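Visit report: Idska picture framing works, August

Four of us from the Hisness print workshop went to see the Idska framing works: Nighat Durrani, Laiba Siddiqui, Mudassar Shaikh and me. The purpose was to compare their methods for small frames with ours before we replace the mitre saw. Ognjen Pavlović, who runs production, met us at 9.30 and stayed with us until lunch.

Moulding store

Lengths are kept flat on open racks, five supports to a rack. Ours stand upright in a corner and bow. Relative humidity is logged at both ends of the room and stock is held for 20 days before cutting. Ognjen said shorter holding times gave them open corners on the narrow profiles in winter. Wide profiles showed the fault less often, but they are held for the same period to keep the paperwork simple.

Cutting and joining

Both mitres are cut in one pass on a double-bladed saw. Offcuts long enough for a small frame go into a bin sorted by profile and are used up at the end of the week. The stop is checked against a steel reference bar at the start of each shift and after any blade change. Laiba asked about blade life. They regrind on condition, judged by tear-out on the black lacquered stock, where it shows first.

Corners are glued and then pinned from the back with V-nails, two per corner on anything deeper than 20 mm. Joined frames rest for 33 minutes before anyone handles them. Nighat thought this short for the glue they use, and we did not settle the point.

Glazing and small formats

Small frames with printed texts make up a large share of the catalogue. Glass is used above A4 and acrylic below it. The acrylic is cut 1 mm undersize on each side to allow for expansion, and the protective film comes off at the last moment to keep dust down. Static is still a nuisance. They have an ionising bar on one bench and intend to fit more.

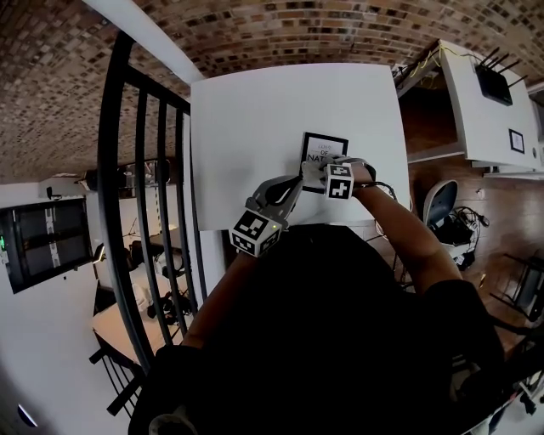

Small black frame with a printed text, on a white table.

Backs are closed with flexible points on the small sizes and sealed with paper tape on the larger ones. Mudassar noted that the hanger is fixed before the back goes in, which avoids pressing on a finished frame. We do it the other way round and should try theirs.

Packing

Corner protectors are folded from waste board on site. Frames are packed face to face in pairs with a sheet of tissue between. The Vomeo range goes out in single cartons at the customer's request, and takes up noticeably more pallet space.

Points to follow up

Flat racking for the narrow mouldings: Mudassar to measure the store.
Reference bar for the saw stop: Laiba to get a price.
Glue data sheet: Ognjen to send it to Nighat.
Trial of 20 frames with hangers fitted first, using the Hayat profile.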